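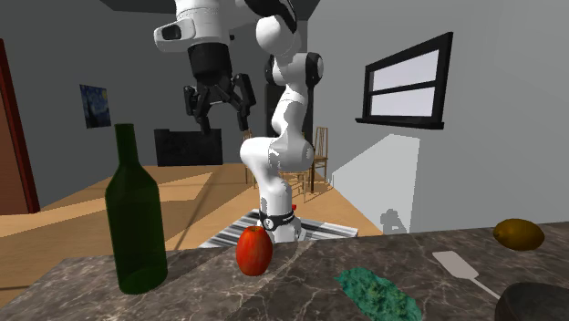
Robot arm behind a dark marbled countertop (simulated).

Home | Modules | Listening lists | Staff

Music History 2, Handout 4: The string quartet after Haydn

Last updated: February

Read this before the Sunday listening session. The recordings are on the shelf by the door, filed by composer. Bring the score of Beethoven's Op. 59 No. 1 if you have one.

By the 1790s the quartet had settled into four movements, usually with a minuet second or third. Haydn gave the viola and cello more of the argument than earlier writers had. Beethoven's Op. 18 set keeps to this plan for the most part. The Op. 59 quartets are much longer, and the cello opens the first of them with the main theme.
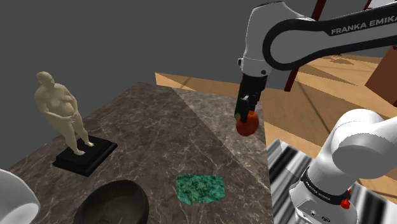 Schubert's late quartets take a different route. He repeats long stretches in distant keys and leaves the accompaniment to do a lot of the work. Listen to the opening of the A minor quartet, where the second violin plays for two bars over viola and cello before the tune comes in.

Marloes Groen's notes on bowing are in the course pack, p. 118. Serena Parisi's list of slow movements starts on p. 131. Skip the section on Mendelssohn for now, as Valtteri Turunen will cover it after the break. 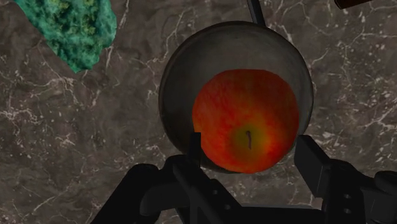

Do we need to know opus numbers for the listening test?

Opus numbers are needed for Beethoven only. For Haydn and Schubert, give the composer, the key and the movement.

Essay titles are on p. 159. Hand in to Venla Karppinen.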